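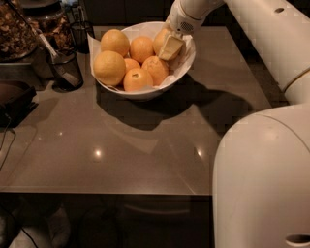 Stoyanova students teach a robot to leave the napkin alone

Flaketstead, 10/02/2022

The Stoyanova College robotics club has a home event in March, a white robot called Jistimen, and a bowl of oranges that has become better known around the school than most of the staff. The goal is to lift one orange out of the bowl and put it down on the counter. A toddler can do it. The club has been at it since the fall.

Jistimen will represent the college in the household tasks division of the Bultell Challenge, the regional student robotics meet, where teams are scored on chores that nobody's grandmother would call difficult. Last year it was folding a tea towel, and the winning towel was, by several accounts, more of a bundle. This year's rules ask for a piece of round fruit taken from a full bowl on a cluttered kitchen counter, with everything else left where it was. Each try is limited to 30 seconds. An orange that rolls off the counter ends the run, and so does dragging the bowl.

The rule book also says the bowl may be lined. The Stoyanova team read that line in October and took it for a bit of colour. Then they put a paper napkin in their own practice bowl, to be on the safe side, and lost most of November.

"It loved the napkin," said Danica Kolev, a Grade 12 student and the team captain. "It would go past all this lovely fruit and come up with a corner of paper. Very gently, too. Beautiful grip. I've never seen anything hold a napkin so well."

The trouble, as the team eventually worked out, lay in the practice data. Students teach the arm by steering it through the motion themselves, over and over, and the program learns from those recordings. Most of the early ones were made by whoever was free at lunch, and whoever was free at lunch was often eating. The results were brisk. Several drivers had a habit of coming in low along the rim, where the paper sticks up, and Jistimen picked up the habit along with everything else.

So they started over. The new set stands at 1,138 recorded tries, all of them made with the arm coming down from above. Borislav Delić, who is in Grade 11 and keeps the log, has labelled every one as a pick, a miss or "other." He would rather not get into other.

"There's one where it puts an orange back and takes a different one," he said. "I didn't know how to mark that. It's sort of what my sister does."

A counter full of stuff

Practice happens on a glossy brown counter that shows every light in the ceiling, which the team regards as a feature on the days when the cameras cope and as a personal insult on the days when they don't. Bright spots turn up on the surface near the bowl. So does a large dark shadow, part bowl and part robot, and for a couple of weeks in January the software was treating the edge of the shadow as the edge of the counter.

The clutter is also on purpose. There are glass jars at the back and a dark utensil holder with a long handle leaning out of it, and none of it is to be touched, by robot or by student. That second part has been harder to enforce. A sign asking people not to snack on the set went up before the holidays and has been revised twice.

Hendrik Jansen, who teaches physics and has supervised the club for longer than he planned to, said the jars have earned their place. In an early session the arm swung wide on its way back from the bowl and gave one of them a nudge. It stayed up. He has thought about it a good deal.

"We moved everything a little farther off after that, and then I made them move it back," he said. "Bultell isn't going to clear the counter for us. If there's a spoon standing there on the day, there's a spoon standing there."

The fruit itself has been a bigger line in the budget than anyone foresaw. The club was granted $400 for the year by the parents' association, on an application that listed cables, fasteners and "consumables." Oranges were understood to come under the last of these. A practice orange is good for perhaps a week of being pinched before the peel goes soft and the grip readings turn peculiar, at which point it is retired, and retired oranges are offered to the cross-country team. The cross-country team has begun to decline.

Plastic fruit was tried and dropped. It is all one size, it slides, and Jistimen got extremely good at it in an afternoon. The results looked wonderful on a chart. Then real oranges went back into the bowl, some big, some small, wedged up against each other the way oranges get, and the chart was quietly taken down from the bulletin board.

What has helped, according to Kolev, is patience on the way down. The arm now lowers until the fingers are resting against the fruit, pauses, and only then decides whether to close. If the grip looks poor it backs up a touch and has another go. It makes for slow viewing. Visitors to the club tend to lean in at the pause and hold their breath, then wander off to look at the 3D printer.

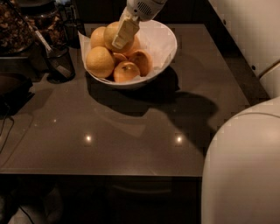
The back row problem

There is still the matter of which orange. A person takes whichever one is on top. Jistimen, left to its own judgment, has a fondness for the ones at the back, which are the farthest away, the hardest to see and usually half under something else.

Theories differ. Delić thinks the camera angle flatters them. Doina Kovačević, a Grade 10 student who joined in September because the choir was full, thinks it has to do with the napkin again: the paper stands up higher at the sides, so the program has learned that sides are bad news and steers for the middle and beyond. She has been running tests with the paper folded down flat, and with it folded up on one side only. Her notes on napkin folding now run to several pages and have been admired by the foods teacher.

The team could simply tell the robot to choose the nearest fruit. They had this argument before Christmas and again in January. Kolev's side holds that a rule is a rule and a point is a point. Kovačević's side holds that a nearest-orange rule will fall over as soon as the judges fill the bowl in some way the team hasn't thought of, and that the judges at Bultell are known for this. There was a vote. It was a tie, owing to an absence, and the matter has been left to Jansen, who says he is waiting to see more data and is clearly hoping it goes away.

In the meantime there's a compromise. The arm is allowed its favourite, provided it commits early. If it hasn't settled on an orange after a few seconds of looking, it is given the nearest one and told to get on with it. Delić calls this "the restaurant rule."

Competition from across town

Stoyanova won't be the only Flaketstead entry. A small team out of the public library's Saturday tech program is also going, with an arm they built themselves, and has been saying very little about how it's doing. Krum Krasniqi, who runs the program, would confirm only that they're using mandarins.

"Mandarins are allowed," he said. "It says round fruit. We read the rules."

This was received at the college with some feeling. Mandarins are smaller, lighter and a good deal more forgiving to squeeze, and it hadn't crossed anybody's mind to check. Kolev has since been back through the rule book and agrees that they are allowed. She has decided that the team will stay with oranges. She describes this as a technical decision.

Krasniqi was more generous about his rivals than they have been about him. He dropped by a Stoyanova practice last month, watched a few runs, and said the lift was the smoothest he'd seen from a student group. He also pointed out that the cable along the side of the counter ought to be taped down. It is still not taped down.

What's left to do

The list on the whiteboard is getting shorter, though partly by erasing. The arm needs to be faster on the way in. A clean pick takes most of the time allowed, and one retry is enough to put the whole run over. The team also has to practise with somebody else's bowl, as the one they have is white and so is the robot, and so is the napkin, and there's a suspicion that Jistimen has come to think of this as how the world looks. Families have been asked to lend bowls in other colours. A brown one with a chip in it has arrived and is being treated with great caution.

Then there's the question of transport. Jistimen doesn't fold. The last time it went anywhere it travelled in the back of the band's equipment van between two tubas, and came out with its camera pointing at its own shoulder. Jansen has booked the van again and is asking the band for something softer.

The club is holding an open practice for families on the Wednesday before the meet, after school in the main building. People are welcome to come and watch, and may suggest an orange, though there's no guarantee the robot will take it. Parking is off the north side. Anyone with oranges to donate can leave them at the front office, marked for the robotics club, or they will end up in the staff room like the last lot.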